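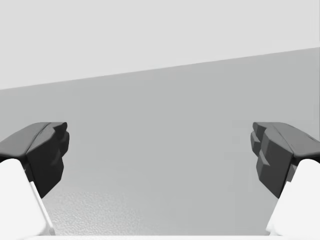 I did the walk-through for the Barncombe open day on 2nd January, the morning before we let visitors in, and I've typed my notes up under the same headings as the paper checklist so whoever does it next time isn't stuck with my handwriting. I started at the simulation desk. It was the only station already running when I got in, and it's a nice gentle way to begin. Fingers wide open, nothing between those chunky dark pads, just plain gray surface to look at. That's the starting pose I want on the sim before anyone sits down, and I want the same one on the real arm too. Everything marked OK was OK when I looked at it. Everything marked FIX got fixed before the doors opened, except the one under Floor, which I'm still grumpy about.

SIMULATION DESK

Starts from the open pose, no object loaded: OK
Reset button on screen works: OK. I pressed it far more often than I needed to. Kids will too.
Sim desk disconnected from the real arm: OK, checked at both ends. Please do this one with your own hands and don't take anybody's word for it, including mine. Last December the link was left live after a rehearsal and I would rather not repeat that conversation.
Cables under the desk tied up: FIX. One loop was hanging right where knees go. Taped.
Chair height: OK for adults. Smaller visitors stood on the step, which has rubber feet (I tipped it over and looked).
Comment: the stepped edges on the pads look toothy on screen, and visitors ask if they bite. Have an answer ready for the real ones. Mine was "they can pinch, so fingers stay on this side of the screen," and that went over fine.

REAL ARM, THE PLEVEN CELL

Guard panels seated, all latches closed: OK
Door interlock: OK. Opened the door at slow speed, arm stopped. Opened it at demo speed, arm stopped. Did it again with Maite watching, same result.
Emergency stops: 2, both tested, both reset properly. The one on the visitor side had a coat over it when I came in!! Coat moved to the coat rack, where coats live. I wrote FIX for this and then OK.
Speed limit for the demo program: OK, set at 267 mm per second and locked. Somebody will ask you to speed it up because "it looks slow." It looks slow because it is slow. Leave it.
Payload: OK. Foam blocks only, the heaviest one is 400 g on the kitchen scale. The metal test part is in the locked cabinet and stays there until the visitors have gone home.
Finger pads tight on the links: FIX. There was a tiny bit of play in one of them. Maite Vallejo snugged the screws and I wiggled it afterward and got nothing. Put this on your list even if it isn't printed on the sheet (it isn't, I've asked for it to be added).
Air line and fittings: OK, no hiss
Teach pendant on its hook, key out: OK. Key was in my pocket all day and I drove home with it. Sorry, Maite.

Comment on the demo itself: the arm picks up a foam block, shows it to the crowd, puts it in the tray and goes back to open. If it drops one, let it lie. You don't open the door in front of an audience to grab a piece of foam, you finish the cycle, stop the arm, take the key with you and then go in. I know it feels silly with a row of people looking at you through the panel. Do it anyway, they liked seeing the routine and a couple of them asked good questions about it.

CONVEYOR, ON LOAN FROM RAHIMI

Side covers on: OK
Pull cord along the front: OK, stops the belt from either end
Gap at the end roller: FIX. You could get a pencil in there, so you could get a small finger in there. Banafsheh Kermani cut a strip of clear plastic for it and we bolted it down. I'd like to keep that strip when the belt goes back, it fits so well.
Power cord rated for the load: OK, checked the label
Sign saying "please don't lean": OK, and also completely ignored. We moved the rope out another step and that did the job.

FLOOR, DOORS AND PEOPLE

Both exits clear and unlocked: OK
Extinguisher charged, tag current: OK
First aid kit: OK, but low on the small bandages. Restock.
Rope line: OK, 500 mm out from the guard panels at the narrowest spot. I'd like more. With a stroller coming one way and a wheelchair coming the other it's too tight, and we had to hold people back for a minute to let them pass.
Floor mat by the side entrance: FIX, NOT DONE. The corner curls up. I taped it down and it curled up again before lunch, so I taped it a second time and stood near it looking worried. We need a new mat. Civari has the flat kind with the beveled edge and I've put the order form on Banafsheh's desk.
Noise at the visitor rope with everything running: OK, you can talk in a normal voice. Ear protection in the basket for anyone who wants it. A few of the littler kids wanted it very much, mostly as a fashion choice.
Host at each station at all times: FIX. We had a hole in the schedule right after lunch. I covered the arm and we shut the conveyor down for that slot, key out.

END OF DAY

Arm parked, gripper open and empty, power off and locked: OK
Sim desk logged out: OK
Conveyor unplugged: OK
Foam blocks back in the box: one missing. If it went home in a pocket, it's foam, fine, but write it on the sheet so we don't go hunting inside the cell for it.
Metal test part still in the cabinet: OK
Visitor badges collected: mostly

For next time, I'd start earlier. The walk-through took me longer than I'd planned for, what with the screws and the roller strip, and I was still holding a tape roll when the first family came up the ramp. I'd also print the sheet bigger. The comments column is too narrow for anyone who writes like me.

Signed copy is in the blue binder next to the Pleven cell, and the spare key hook is labeled now.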